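Wavonach project: progress report to the Dindach Fund
Reporting date: January 20, 2023
Submitted by: Auður Baldursdóttir, project lead

Work package 2: fault in the downward reach

The fund was notified before the close of the last period that trials on the arm at Plirnico had been suspended. During an unattended run the gripper was driven into the table top at full approach speed. There were no injuries. The wrist force sensor was damaged and has been returned to the supplier for repair.

The controller log shows that the lower height limit was read in the wrong units after a software update, and the limit was therefore never applied. All further work on the approach motion has been moved to simulation until the cause is fully closed out. 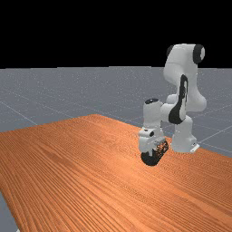

To date 3543 simulated approaches have been completed with the corrected limit. In nearly 600 of these the stopping distance was longer than the safety case allows, mostly at the higher speeds. Shawky, our software contractor, is revising the braking settings and will supply a new version for review.

Trials on the physical arm will not resume until 1000 consecutive simulated approaches have passed. We expect to reach this point in March. The budget is unchanged, apart from the sensor repair, which will be met from contingency.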